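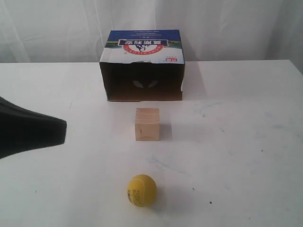

*Practice table: box at the back, cube in the middle, ball at the front.*

## Cube into box: first task for new members

Banholm Robotics Club starts everyone on this task before they go near the Rutherford course. Work in pairs, one on the controls and one on the log sheet, and swap after 5 runs.

### Setting the table

1. Put the box against the curtain with the open side facing you. Any light cardboard box will do. Ours sits upside down, printing and all.
2. Stand the wooden cube a short distance in front of the opening.
3. Place the yellow ball nearer the front edge.
4. Bring the arm in from the left and stop with the gripper above the table, well short of the cube.

### Running it

Load `cube_box` in Nerkix and set the speed to 2. Move in level with the lower part of the cube, close slowly, then lift. Carry it over the table to the box and lower it before you open the gripper.

Leave the ball until the cube run works – it rolls if you touch it off centre. When you do move on to it, load `ball_box` and start again at speed 2.

### Logging

Save every run, including the bad ones. Name files with your pair number and the run number, such as `p7_r5`. We have more than 3000 runs on the club drive and the badly named ones are very hard to find.

If the arm stalls, press stop, back it out to the left and reset the table by hand. Don't restart Nerkix with the gripper closed.

Pairs who want a place at the Budham meet in July should have both tasks logged by the end of June.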